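Garkdale Shared Workshop
Evening course: Building a Hand-Held Gripper
Handout 4 – Assembly checks and first practice at home

Course tutors: Adanech Asfaw and Henok Gashaw

Bring this sheet with you on Saturday. If you missed the last session, read sections 1 and 2 before you touch the kit, and ask Henok for the small bag of screws that goes with your box.

1. Where we have got to

By now every pair should have two finished bodies, one for each hand. The fingers are printed in yellow and the finger frame in black. Please do not swap fingers between bodies. They were sanded to fit and a finger that slides well in one frame may stick in another.

The slots in the fingers let them bend a little when they close on something. If a finger has a crack at either end of its slot, throw it away and print another. The file is on the workshop computer in the folder called Fenia. Print it flat, with no supports. Allow 114 minutes on the small printer and leave it on the plate until it has cooled.

2. Checks before power

Do these in order with the battery out.

Squeeze the handle 20 times. The fingers should open and close together. If one lags, take off the front cover and look at the link behind it. The usual fault is a pin pushed in too far.

Look down at the fingers from above. They should be parallel when open. A finger that leans inwards has been put in with its spacer the wrong way round.

Tighten the cross-head screw on the front face by hand, with a screwdriver. No power drivers on the printed parts. We have lost two bodies that way this term.

Wipe both lenses with the cloth from the kit. Paper towel scratches them.

Check that the sticker is flat and that the code is not creased. The number on it must match the number in the Belay book by the door, where you sign the kit out and in. If your label has lifted, Adanech has spares – do not write a number on with a pen.

Now fit the battery. The small red light at the bottom of the body should come on. If it does not, take the battery out and check the connector before trying anything else.

3. Practising at home

You may take a pair home for up to six days. You do not need a bench. A bed, a sofa or a kitchen table will do, as long as you have room for both elbows and nothing breakable within reach.

Clothes are a good place to start. They are light, they do no harm if dropped, and they show up a weak grip quickly. A T-shirt laid flat on a blanket is harder than it sounds, and the fingers will often pick up the blanket as well. Come in low from the side, close slowly, and lift one edge a little before you lift the rest.

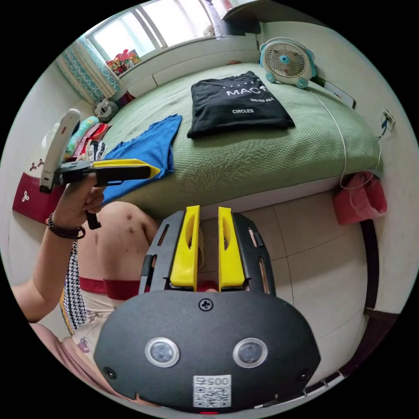 Exercises for the week

a) Pick up a folded T-shirt by one edge and put it down again without unfolding it. Use one hand first, then change over.

b) Unfold the same T-shirt using both grippers. Hold one corner still while the other hand moves.

c) Fold it again. Do not worry about neatness. Note which step made you let go and start over.

d) Repeat (b) and (c) with something longer, such as a towel or a pair of trousers.

Stop when your hands get tired. A tired hand squeezes too hard, and that is when fingers snap. For most people this comes after more than 20 minutes, but it varies a good deal in the first week.

4. Faults to write down

Use the back of this sheet. We want to know about:

– fingers that do not come fully open when you release the handle
– clicking or grinding in the link
– screws that have worked loose, and which ones
– a light that goes off while you are moving
– any place where the handle rubs your hand

Write down what you were doing at the time. "Left one sticks" is not much help to us. "Left one sticks half open after a hard squeeze" is.

5. Stock and spares

Jovwood sheet for the storage boxes is on the rack behind the saw. Each pair needs one half sheet, cut to the plan in Handout 2. Please use the offcuts for the dividers before you start on a new piece.

Spare springs are in the drawer marked Belay. The stiff ones have been painted at one end and are for the old handle only. If you are not sure which handle you have, look for the notch at the bottom.

6. Next session

We will fit the new finger pads and go through your fault notes. Bring both grippers, the battery, the cloth and this sheet. Pads need an hour for the glue to set, so please be at your bench by 6 – anyone arriving later will have to collect their pair the following week.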